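Gitell Works, Assembly Trial Group
Minutes of the May meeting

Present: Noemi Lindqvist (chair), bench team, repairs, training and data, stores
Apologies: finance
Minutes taken by: repairs

1. Minutes of the last meeting

Agreed with one correction. Item 4 said the group "welcomed" the Hesodar proposal. Repairs asked that this be changed to "received". Changed.

2. Matters arising

The second bench light has been fitted. The request for a lockable drawer for spare processors is still with stores, who have no date for it.

The written definition of a "good" example, promised for this meeting, was tabled on the day. Members had not had time to read it and it was held over. The chair said she did not want it held over twice.

3. Progress on collecting examples

Training and data reported 1248 recordings of the processor task since the work began. Of these, 455 have been checked and labelled. The rest are waiting.

Repairs asked what the 1248 was supposed to tell the group. A recording where the operator lines up over the socket, stops and backs away counts the same as one where the part is seated. Training and data said the failed ones are useful too, provided they are labelled as failed. Repairs replied that most of them are not labelled as anything.

The bench team said operators are getting quicker with the hand controls, and that this shows in the later recordings. The chair asked whether quicker meant better. The bench team said they thought so but had not compared the two. Noted that the group has now been told three meetings running that things are improving, and has yet to see a figure for it.

Action: training and data to bring a split of the 455 by result (seated, not seated, abandoned).

4. Hesodar proposal

Hesodar have offered to train the first version of the system once they hold 300 clean examples of the one task. Their letter says this "should be ample". The chair asked ample for what. The letter does not say whether the trained system would be tried on a board it had not met before, or only on boards already in the recordings.

Repairs said that in their experience no two machines on the bench are laid out quite the same, and a system that has learned one layout has learned very little. Training and data felt this was unfair to Hesodar at such an early stage and that some result was better than none. Repairs asked for their disagreement to be recorded, and it is.

Agreed to send no examples until Hesodar put their test in writing. Stores asked whether this would delay the shared bench hire. It will, by one month at least.

Action: chair to write to Hesodar.

5. Damage and spares

Stores reported that bent socket contacts remain the main cost. The boards are scrap stock, so the loss is small in money, but a damaged socket spoils any later example made on it. The bench team have been carrying on with such boards because there was nothing else to hand. Training and data had not been told.

Agreed that sockets are to be looked at under the magnifier at the start of each session, and any doubtful board put aside. Stores to order 100 sets of labels so that boards can be numbered. Repairs noted that numbering was first raised before the trial started.

6. Report from the Haddad bench

The note sent in by the bench team was taken as read and is copied into these minutes at the chair's request. 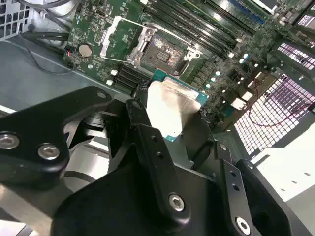
HADDAD BENCH, May

We are still on the processor only. Memory and cables can wait. The case stays open on the bench with the load plate swung back, and the operator brings the processor in over the socket by hand control. The wrist camera gives a fair view of the chip and the socket together, though the gripper takes up a lot of the lower part of the picture. We have asked for a side camera as well. From the wrist alone it is hard to judge the last bit of height.

The chip is often held at a slight tilt. Some operators correct it before going down and some do not, so the examples disagree with each other on this point. We would like a ruling.

End of note.

The chair asked for views on the tilt. Training and data would keep both kinds for variety. Repairs said that two habits mixed together is not variety, and that a person taught by two people who disagree generally learns to hesitate. Agreed that operators will level the chip first from now on, and that older recordings be marked where a tilt was left in.

Side camera approved, subject to price.

7. Any other business

Troratine have asked to visit. Agreed in principle, after the split under item 3 has been seen.

The meeting closed at 4.20 pm.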